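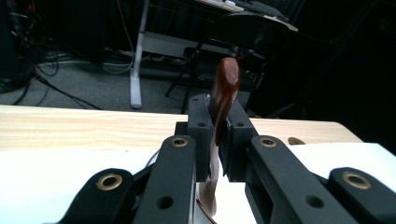

Esben Baldursdóttir wrote in to say that I'd been unfair to the Plillus, that a hand-held gripper lives or dies by its pads, and that I should try the cheap ones before saying another word about linkages. I had already said a great many words about linkages. They're still up if you want them.

So I spent most of a weekend doing what a reader told me to do, and I regret to report that Esben had a point.

The setup was dull on purpose. One Plillus frame, two sets of pads (the stock ones and the Isent replacements), and a drawer of objects picked for being annoying. Glossy things, tapered things, things that get thinner exactly where you want to hold them. Anybody can pick up a wooden block. I have watched hours of demo video in which people pick up a wooden block.

I did 271 grasps on the stock pads and then got bored, so the Isent pads got 146, for a total of 417. A proper comparison would use equal numbers. A proper comparison would also have someone other than me squeezing the trigger and wanting lunch.

The stock pads are hard and flat, and anything with a taper squirts upward out of them like a bar of soap. You learn to squeeze less, then you drop it, then you squeeze more. After almost 50 of these I'd developed a sort of wrist tilt that helped, and I'm now worried it is baked into every recording I made in August, back when I thought I was just good at this.

The Isent pads have some give. The tapered stuff stayed put, even when I waved it about more than was called for. What they do badly is let go. Twice I opened the jaws over the tray and the thing simply stayed on the left pad, considering its options.

The Aranda, which I praised here last year, went back in its box after 2 evenings. Lovely bushings. Pads like dinner plates.

I still think the Plillus linkage has too much slop when the jaws are nearly shut, and I'll keep saying so. Grotstead sells a stiffer set of arms for it at a price I've decided to describe as "pending." If I cave, I'll redo the tapered objects first and leave my wrist out of it.

Last updated: April 17, 2026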